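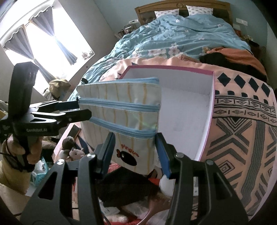
Plutis House Rules Pack for Two-Gripper Work

Product: Plutis, home and bedroom edition
Sold by: Juludier
Price: 1,465 (pack and wall card), 2,582 with the on-site day
Edition: October

Plutis is a set of working rules for people who carry a pair of hand-held grippers into somebody's home and tidy things into boxes with them. It was written by Hugo Guérin, who has spent more time putting pencil cases away than most parents, and who holds firm views on zips.

What you get

The rulebook, 90 pages, spiral bound so that it lies flat on a duvet. A laminated card for the wall. A pad of sign-off sheets, which your team will fill in beautifully for the first morning.

From the rulebook

Rule 4. One gripper holds, the other comes to meet it. If both set off for the same object at the same speed, stop and agree who is in charge.
Rule 7. Soft goods are held upright and clear of the box before they go in. A pouch dragged over the rim counts as a dropped pouch.
Rule 9. Cables stay outside the working area. A cable that has found its way round a toy is to be reported, however charming the result.
Rule 12. Long or top-heavy things, bottles above all, are gripped near one end only when the other end has something to rest on. The rim of the box will do.

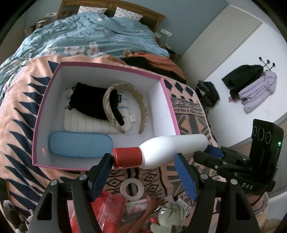
Rule 13 follows from it: the second pair of jaws stays open and close by until the bottle is settled. Teams tend to find this dull. Teams also tend to find bottles under the bed.

Rule 15 covers bare hands. They may come into the working area to clear or straighten things, provided the person wearing them says so first. Le Goff, our first customer, asked for a stricter version and got it as Annex 2, where the announcement must be made out loud and in a normal voice.

What it doesn't cover

Kitchens, stairs and anything alive. The Zarard edition deals with kitchens and is a good deal crosser in tone.

Ordering

Orders go through the Juludier desk. Spare wall cards are sold singly. Sign-off pads are free, as we have never known anyone to run out.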